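18 September 2024

Cabinet day. I've been putting this off since January, when Leanne Garside first asked me what we keep in the low units at the window end and I said "paper, mostly" with a confidence I had no right to. So today I went through them properly, and I'm writing it down while I still remember what went where.

Started with the unit nearest the kitchen. Two boxes of Pridero binders, all empty, all with the spine labels half peeled off. Kept one box, put the other out by the print room with a note on it. Also a bag of chair feet (no idea which chairs), the old Boltanthorpe catalogs, and Baltasar's missing desk fan! He was very happy. He says he gave up on it last summer and bought another one, so now he has two and we'll never hear the end of it.

The shelf pins in that unit are the push-in kind and five of them had worked loose. I pressed them back and they feel fine, but I wouldn't put anything heavy on the upper shelf until Derek Treloar has had a look. He has a jar of the slightly fatter ones somewhere. Derek, if you're reading this — the jar, please. 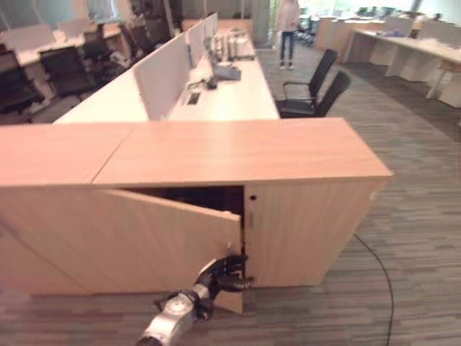 Keys were the bigger headache. Eckhard Rieger gave me the ring from the reception drawer, six keys, not a tag on any of them, and I went along the row trying each one like somebody locked out of their own house. The keyholes are those small round ones set up near the top corner of the front panel, so you end up half crouched the whole time, and my knees have opinions about that. The doors are the same pale wood finish as the tops and they swing right out into the room, so whatever we do with the layout we need to leave clear floor in front. Fouad Abu Hammour wants to push the row closer to the white desks to get a wider walkway, and I like the idea, but let's measure with a door open first.

Tried a bit of candle wax on a hinge that was squeaking, which is my mother's cure for everything. Much quieter. Will see if it lasts. The Fivura spray in the tool drawer is supposed to be for exactly this but the nozzle is gummed up, so that's one more thing for the shopping list.

Labels next. I'd like to do plain words on the inside of each door, big enough to read without glasses — PAPER, CABLES, VISITORS, that kind of thing. Leanne thinks numbers and a list on the wall. I think the list will be gone by January, but I'm willing to be outvoted!

Still to do:
Tag the keys (Eckhard has the little plastic ones)
Ask Mathias whether the catalogs can go
New nozzle or new can
Shelf pins, see above
Find out who owns the chair feet

Back at it tomorrow with the vacuum, the dust behind the binders was something else.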